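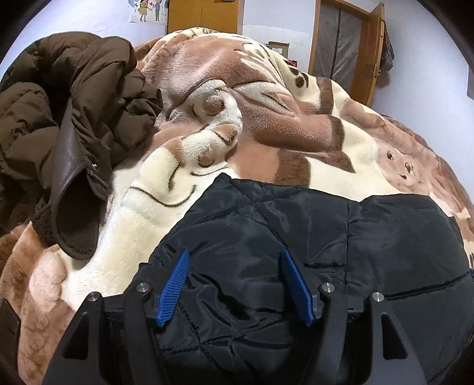

Sala grande de Sulldale, centro comunitario: mi opinión después de tres alquileres

Puntuación: 4 de 5

Alquilé la sala grande del centro Sulldale tres veces, la última en octubre, para los ensayos y la muestra de nuestro grupo de danza Illach. El español no es mi primera lengua, por eso pido disculpas si alguna frase suena extraña.

La sala tiene capacidad para 146 personas sentadas según el contrato. Para nuestra muestra pusimos menos sillas y quedó un pasillo cómodo en el medio. El suelo es de madera, bastante liso, y se puede bailar descalzo sin problema. Hay cortinas oscuras en todas las ventanas, pero una no cierra hasta el final y a las cinco de la tarde entra el sol justo en la cara de la primera fila.

El precio es de 31 euros por hora, con un mínimo de dos horas. Además se paga una fianza de 400 euros. Me la devolvieron completa las tres veces, aunque la segunda vez tardaron seis semanas y tuve que escribir dos correos. Este punto es el que menos me gustó.

La cocina está incluida. Tiene nevera, fregadero doble y un hervidor grande de la marca Gumede que hace mucho ruido. Los platos hay que traerlos de casa. También pueden usarse las mesas plegables Enden que están guardadas detrás del escenario. Son pesadas y conviene moverlas entre dos personas.

El sonido es correcto para música grabada. Para hablar es otra cosa: la sala tiene eco y el micrófono de mano pierde la señal cerca de la puerta. En la muestra terminamos presentando sin micrófono y se entendía mejor.

El aparcamiento es gratuito pero pequeño, y por la tarde lo comparten con la biblioteca. Los vestuarios son dos, limpios, con perchas suficientes. La calefacción se enciende desde la oficina y hay que pedirla el día anterior; yo lo olvidé una vez y ensayamos con los abrigos puestos.

Para un grupo de baile o un cumpleaños infantil me parece una buena elección. Para una conferencia yo buscaría otra sala. Nosotros hemos reservado otra vez para la primavera, con la calefacción ya pedida por escrito.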